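About > Who we are > The Sendthorpe shop

About Sendthorpe

Sendthorpe is a small shared workshop that builds and tests robot arms at home scale. We rent two rooms and a kitchen in a former dental office, and some members do most of their building in their own houses. We have been going long enough to have a shelf of dead servos and a fairly low opinion of product videos.

We started because several of us had bought hobby arms on the strength of a clip and then could not get them to do what the clip showed. One of us spent a whole June trying to make an arm put a lid on a jar. The arm could do it if the jar was taped down, the lid was already resting on the rim and the lamp was left alone. We thought other people would want to know that, so we wrote it up. That write-up was the start of the shop.

What we build

Most of our arms are printed plastic over off-the-shelf motors. Our current design is called Plollum. It is the fourth one we have finished and the first that we would let another person run without standing next to them. It is slow, and it drifts when the room warms up. The wrist has more play in it than we like, and we have yet to find a fix that does not make the arm heavier.

Trarnell is our test log. Every attempt goes into it, including the ones where the arm missed by an inch or somebody forgot to plug in the base. As of 9th October it held 2,635 attempts, of which 2,531 were complete enough to be worth reading. The rest are power cuts, bad cables and one long evening with the wrong settings file. We keep them in the log anyway.

We do not publish a success rate for an arm as a whole. A number like that depends on which tasks you pick, and whoever sells the arm gets to pick them. Ask us how a given arm does with a given object on a given surface and we will try to answer. Often the answer is that we haven't tried it.

How we test

Our rules are short and have changed very little.

1. Use ordinary things. Cord, nuts, jar lids, paper, spoons. If a part has been made easier for the arm to hold, the log has to say so.

2. Test where people live and work. A kitchen counter with a speckled top is a harder place than a clean bench, and it is closer to where a home arm would end up.

3. Tape down what you tape down, and write it in the log. Blue tape on the corners of a sheet of notebook paper is fine with us. Leaving the tape out of the report is not. The same goes for knots in a cord, the size of a nut and anything else that narrows the job.

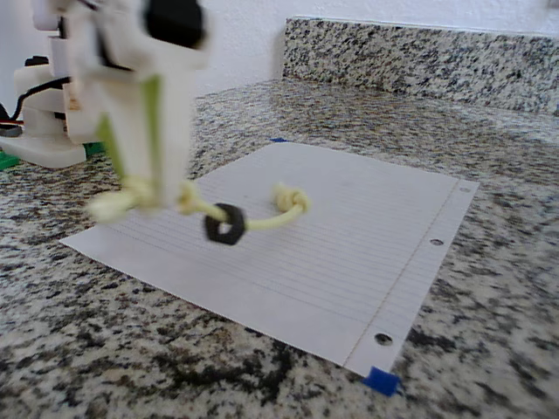

4. Run it again tomorrow. A task counts as working after 32 attempts spread over more than one session, with the lights and the starting position changed. Plenty of our favorites have failed this one.

5. Let a person who did not build the arm do the scoring. Builders are generous. We have all called a dropped part "nearly there."

What we doubt

We are asked fairly often when a home arm will fold the laundry and clear the table. We don't know, and we are wary of anyone who gives a year. Soft things such as cord and cloth still cause us more trouble than anything rigid, and the gap has closed less than we hoped when we began. Better software has helped some. Better fingers have helped more, in our experience — though our experience is one workshop and a modest pile of parts.

We are just as doubtful about our own work. Hakim, our gripper project, was meant to take one winter. It has been through several sets of fingers and we still argue over whether the latest set is an improvement or only looks like one.

Joining and visiting

Sendthorpe has 82 members, and almost 32 of them are in the shop in a normal month. Dues cover rent, filament and motors. You do not need to know how to program, but you should be willing to write down what went wrong. Visitors are welcome on open evenings. Bring an arm if you have one, along with whatever it was supposed to be able to pick up.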